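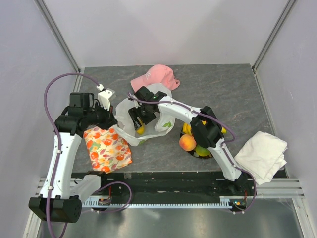
**Equipment planning for two-arm workcells** is the process of choosing, costing and scheduling the purchase of a pair of robot arms together with the enclosure, mounting hardware, wiring and work items they need. It is usually handled as one purchase, even when the parts come from several suppliers, since the arms are of little use until the rest of the cell is in place.

The term is mostly applied to small tabletop cells used for handling household goods, food items and packaging. Larger industrial cells are planned under plant engineering rules and are not covered in this article.

## Scope of a purchase

A tabletop cell is normally divided into four budget groups: arms and grippers, structure, electronics and cabling, and work items. Some buyers add a fifth group for labor.

### Arms and grippers

The arms are the largest single cost in most plans. Buyers compare reach, payload, repeatability and the price of replacement joints. In a two-arm cell the reach of each arm has to be checked against the distance between the bases, as both grippers must be able to meet over the middle of the table. A common layout puts the bases on a shared platform at the front edge, one at each side, which leaves the back of the table open for objects.

Gripper fingers wear faster than any other part of the arm and are often ordered in sets. Fingers suited to fruit are not always suited to thin plastic or cloth, and a plan that includes all three should allow for trials with more than one finger type.

### Structure

Structure covers the table, the enclosure and the posts that hold it up. Aluminum posts are widely used because they can be cut to length and reused. White enclosure walls give even light and a plain background. Tabletop surfaces are picked for color and glare as well as strength, and a gray top with little pattern is a frequent choice.

### Electronics and cabling

This group includes power supplies, control boards, connectors and cable. It is small in cost and is the group most often left short. Cables that run along a moving arm need slack at each joint, and clips are needed to hold them to the links between joints. Cable length should be worked out with the arm fully extended. Exposed boards near an arm base should be listed separately with their spares.

### Work items

Work items are the objects the cell will handle. Fruit, shopping bags, towels, printed cloths, plates and caps are typical for household tasks. Fresh fruit is a running cost and belongs in the operating budget. Plastic bags tear and crumple, and are bought in bulk. Textiles can be washed but change in stiffness, so matching replacements are bought at the start.

## Budgeting methods

Two methods are in general use. In the *line method*, every part is listed and priced, and a reserve is added at the end. In the *cell method*, a complete cell is priced once and that price is multiplied by the number of cells planned. The line method takes longer and suits a first purchase. The cell method suits repeat orders.

The Fedness worksheet is a form of the line method. It sets out 129 lines across the four groups and asks for a supplier, a lead time and a replacement interval for each. Lines that do not apply are marked as such and kept in the sheet. The Laltier schedule is shorter, with 41 lines, and combines all cabling into one entry. Users of the Laltier schedule tend to underestimate connectors.

## Lead times

Arms and structure rarely arrive together. A plan normally orders the arms first, then the posts and panels, with mounting platforms held until the base dimensions have been confirmed against the delivered units. Boards and connectors are ordered early if they come from a single source.

Buyers whose budget year begins in October often place the arm order in that month and the rest in the following quarter.

## Example: Simdale

The Simdale workshop planned two cells under the line method. Its first budget allowed 300 plastic bags for the opening period and no spare gripper fingers. The order was revised before it was placed: spare fingers were added, the bag quantity was left alone, and the enclosure panels were moved to a local supplier. The final list ran to 683 separate items, most of them fasteners and cable clips.

The James workshop used the same list for a single cell and halved the quantities. This left it with too few clips, as its arms had longer links.

## Operating costs

After installation, the main costs are fingers, cables, work items and staff time for resetting the table between runs. Resetting is often the largest of these and is missing from many plans. Power use is minor for cells of this size.

## See also

- Gripper selection
- Cable management
- Total cost of ownership
- Workcell layout

*Last revised Friday, June 12, 2026*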